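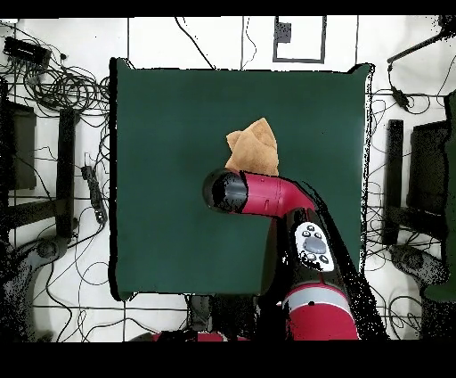
Arbeitsplatz mit rot-schwarzem Roboterarm und hellbraunem Tuch auf dunkelgrüner Tischfläche.

Kategorie: Produkte & Dienste | Handhabungstechnik
September, Redaktion Mitgliederbrief

Flemach bietet Prüfdienst für die Handhabung textiler Teile an

Das Unternehmen Flemach erweitert sein Angebot für Betriebe, die biegeschlaffe Werkstücke automatisiert greifen, wenden oder ablegen wollen. Unter der Bezeichnung Gerus steht den Mitgliedsbetrieben ab sofort ein Prüfdienst zur Verfügung, der vor einer Investitionsentscheidung in Anspruch genommen werden kann. Eingesandt werden Muster der eigenen Ware, zurückgegeben werden ein schriftlicher Bericht und die vollständigen Bewegungsdaten der Versuche.

Biegeschlaffe Teile gelten in der Automatisierung weiterhin als anspruchsvoll. Ein Tuch, das zusammengeschoben auf dem Tisch liegt, besitzt keine feste Kontur, an der sich eine Steuerung orientieren könnte. Falten und aufgestellte Ecken verändern sich mit jeder Ablage, und Teile der Ware werden je nach Blickrichtung vom Arm verdeckt. Der Prüfdienst setzt an dieser Stelle an und verwendet bewusst ungeordnete Ausgangslagen.

Leistungsumfang

Die Grundprüfung umfasst 13 festgelegte Ausgangslagen, vom flach ausgebreiteten Zuschnitt bis zum losen Haufen. Jede Lage wird mehrfach wiederholt. In der Erprobungsphase wurden nach Angaben des Anbieters 2284 Versuche durchgeführt, von denen 1539 ohne Eingriff des Bedienpersonals abgeschlossen wurden. Abgebrochene Versuche werden im Bericht einzeln aufgeführt und einer Fehlerart zugeordnet: kein Kontakt, Verlust der Ware während der Bewegung, Ablage außerhalb des Zielfeldes.

Die Auswertung erfolgt mit der Software Brevisine. Die Bewegungsdaten können in offenen Formaten übernommen werden, eine eigene Lizenz ist für das Lesen der Berichte nicht erforderlich. Betriebe, die bereits über einen Arm verfügen, können die ermittelten Greifpunkte in die eigene Steuerung übertragen. Die Anpassung an das jeweilige Fabrikat ist nicht Bestandteil der Grundprüfung und wird gesondert angeboten.

Kosten und Ablauf

Für die Grundprüfung einer Warenart berechnet Flemach 1156 Euro zuzüglich Umsatzsteuer. Weitere Warenarten desselben Auftraggebers werden nach Aufwand abgerechnet. Benötigt werden mindestens sechs gleichartige Muster, ungewaschen und ohne Etiketten, dazu ein Datenblatt mit Flächengewicht und Zusammensetzung. Stark fusselnde oder beschichtete Ware ist vorab anzumelden. Die Muster werden auf Wunsch zurückgesandt; ohne entsprechenden Vermerk verbleiben sie beim Anbieter.

Einschätzung der Redaktion

Der Redaktion lag ein Musterbericht vor. Positiv hervorzuheben ist die nachvollziehbare Darstellung der Fehlversuche, die in vergleichbaren Unterlagen häufig fehlt. Die Angaben zur Taktzeit sind dagegen knapp gehalten und erlauben nur bedingt einen Rückschluss auf den Dauerbetrieb. Betriebe mit hohem Durchsatz sollten hierzu ergänzende Messungen vereinbaren. Auch die Frage, wie sich unterschiedliche Beleuchtung auf die Erkennung dunkler Stoffe auswirkt, wird im vorliegenden Muster nicht behandelt.

Eine zweite Ausbaustufe für mehrlagige Zuschnitte wird gemeinsam mit dem Ingenieurbüro Phùng vorbereitet. Ein Termin für die Freigabe steht noch nicht fest. Anfragen zur Grundprüfung nimmt die Geschäftsstelle entgegen und leitet sie gesammelt an den Anbieter weiter. Bitte geben Sie dabei das Stichwort Gerus sowie die gewünschte Warenart an.

Sie erhalten diesen Newsletter als Mitgliedsbetrieb. Abbestellung und Änderung der Empfängeradresse sind jederzeit über den Mitgliederbereich möglich.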